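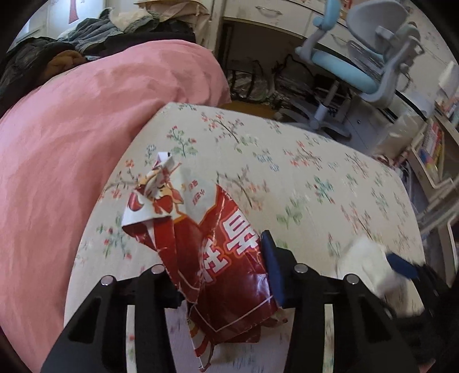
Why Snack Bags Are Shiny Inside

Food goes bad for a small number of reasons. Air gets to it, water gets in or out, light falls on it, or tiny living things grow in it. A snack wrapper is built to slow these down. To see how it does so, you need to know what the wrapper is made of, and most wrappers are made of more than one thing.

Layers

A typical chip bag looks like a single sheet. It is a stack of very thin sheets joined together. Each sheet is called a layer, and the whole stack is called a laminate.

The outer layer is a clear plastic film. The printing is usually on the inside face of this film, so the ink cannot rub off on your fingers. Under the ink is another layer, which carries a coat of aluminum. The innermost layer is a plastic that melts at a fairly low temperature. It is the only layer that touches the food.

What the metal does

Plastic seems solid, but gas can move through it very slowly. Oxygen is the gas that matters most here. When oxygen reaches oils and fats, it reacts with them and makes new substances that smell and taste stale. This change is called oxidation. A food with a lot of fat in it, such as a chip or a nut, oxidizes faster than a plain cracker.

Metal blocks oxygen much better than plastic does. It also blocks light, which speeds up oxidation.

The coat of metal is extremely thin. It is made inside a chamber with nearly all the air pumped out. Aluminum is heated until it turns into vapor, and the vapor settles on the cold plastic film as the film moves past on rollers. Film made in this way is called metallized film. Kitchen foil is different. Foil is a sheet of solid aluminum that has been rolled flat, and it is many times thicker.

A test you can do

Crumple a piece of kitchen foil into a ball and let go. It stays crumpled. Crumple a clean, empty chip bag and let go. In most cases it opens up again, slowly, with a crackling sound. The plastic in it is springy, and there is too little metal to hold the shape.

This is called the scrunch test. Hipólito Valdebenito, who teaches fifth grade science at Nelside School, has his classes run it on every wrapper left over from lunch. Two students, Aldana Quiroga and Brayan Cáceres, tested 55 wrappers and sorted them into "springs back" and "stays put." Four would not fit in either group. They opened halfway and stopped. The class wrote them down as "unclear," the correct thing to do with a result that is unclear. 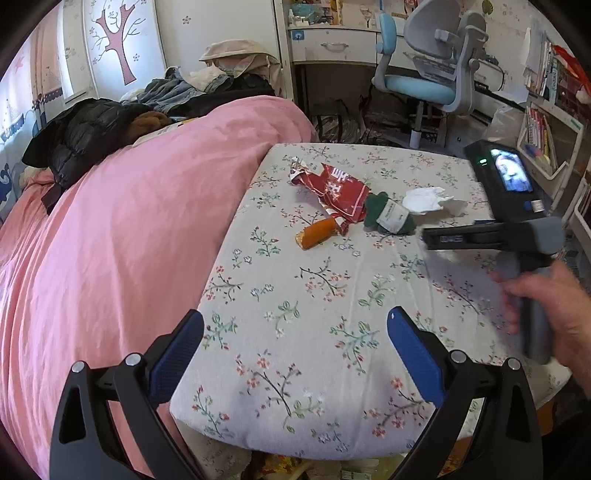 How the bag is closed

There is no glue in the top seam of most bags. The machine that fills them squeezes the two sides together between hot metal bars. The inner layer melts, the two sides join, and the seam cools and hardens. This is a heat seal. The outer layer melts at a higher temperature, so it does not stick to the bars.

Seals are often pressed with small ridges. Ridges help the two sides grip and make tiny gaps less likely. A gap too small to see is large enough for air.

The cut at the edge of a wrapper may be zigzag or straight with a small notch. Both give the tear a place to start. Pulling force collects at the point of the cut, and the film splits there first.

Why chip bags are puffy

The gas in a chip bag is mostly nitrogen. Ordinary air is already mostly nitrogen, but it also contains oxygen. The filling machine pushes the air out and puts nitrogen in before the last seal is made. Nitrogen does not react with the oils. It also works as a cushion, and the chips break less on the truck.

If you carry a sealed bag up a mountain, it swells. The air outside presses on it less, and the gas inside spreads out.

What happens to the wrapper afterward

Layers that are hard to pull apart make a wrapper that is hard to recycle. A recycling plant wants one material at a time. A laminate may hold two plastics, metal and ink, all stuck together, and many town programs do not accept it. Check the rules where you live before you put one in the bin.

Some companies now make bags from layers of the same kind of plastic, with a thinner barrier coat – these are called mono-material bags. They are easier to recycle where a plant is set up to handle them.

Words to know

Barrier: a layer that slows down gas, water or light.
Heat seal: a seam made by melting two surfaces together.
Laminate: thin layers joined into one sheet.
Metallized film: plastic with a very thin coat of metal.
Oxidation: a reaction with oxygen. It makes fats go stale.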